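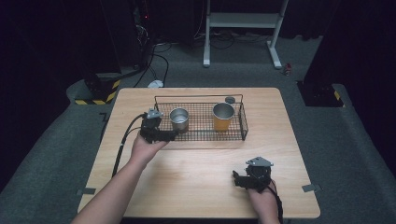
Site Visit Report: Handheld Gripper Demonstration, Trundedbridge

1. Purpose
Our group visited the Trundedbridge lab in September to observe how manipulation tasks are recorded with hand-held grippers. The demonstration was led by Katia Ruggiero. Remo Longo and I took notes; Ilgın Çınar handled timing.

2. Setup
The operator works at a wooden table with one gripper in each hand. Both units are cabled, and each has two black fingers and a gray plate on top. The task objects were a wire mesh basket and two cups, one silver metal and one mustard-orange with a metal rim.

3. Procedure
The operator moves the cups in and out of the basket, one attempt per recording. We logged 73 attempts in two sessions, with a break of 21 minutes between them. Failed attempts are kept and labeled as such.

4. Observations
Cable routing limited wrist rotation more than we had expected – the operator changed her stance twice to get slack. Grasps on the rim were faster than grasps on the body of the cup.

5. Open points
We did not obtain the calibration procedure. Tove Kjærgaard will request it before the second draft.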